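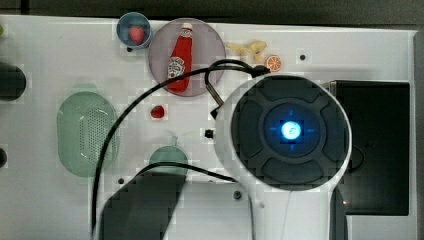 Getting ketchup out of a white cotton tablecloth

Posted by Tia Staniforth, April 8, 2019
Category: Laundry and stains

We had family over for lunch and a good dollop of ketchup landed on my mum's white tablecloth. I dabbed it with kitchen roll and then put it through a normal 40 degree wash with Crabtree powder. Most of it has gone but there is still an orange mark the size of my palm, with a darker ring round the outside. It has not been in the tumble dryer. The cloth is plain cotton with a stitched hem in the same colour. There is no care label left on it.

Is it worth trying again, or has the wash set it? I don't want to use bleach if I can avoid it, as the hem thread looks like a different material. I also have strawberry on one of the napkins, which I have not touched yet.

3 replies

Jamie Entwistle

It is worth trying again. A warm wash makes tomato harder to shift but it is the dryer that usually finishes it off, so you have a fair chance.

Run cold water through the back of the mark for a few minutes, so that it pushes the colour out the way it came in. Then rub in a little washing-up liquid and leave it for 20 minutes. Ketchup bought in a bottle has less oil in it than a pasta sauce, but there may have been something greasy on the plate as well. Rinse that out fully.

After that, soak the whole cloth in an oxygen whitener — the powder sort, not chlorine bleach — made up as it says on the tub. Test a corner of the hem first. I leave mine overnight. Wash as normal and hang it outside, in full sun if there is any. Sunlight fades tomato stains very well on white cotton. If you can still see a mark, do the soak again before you iron it.

For the napkin, cold water first and then white vinegar, left for about 7 minutes. Don't use bar soap on fruit stains.

Lultach

lemon juice and salt, leave it in the sun. my nan did all hers like that

Cindetti343

I agree with most of what Jamie says but would go easy on the rubbing. On old cotton you can rough up the surface and then that patch looks dull even when the stain has gone. Press the washing-up liquid in with the back of a spoon.

The darker ring may be a bit of detergent that didn't rinse out. I had the same on a pillowcase and a second rinse got rid of it.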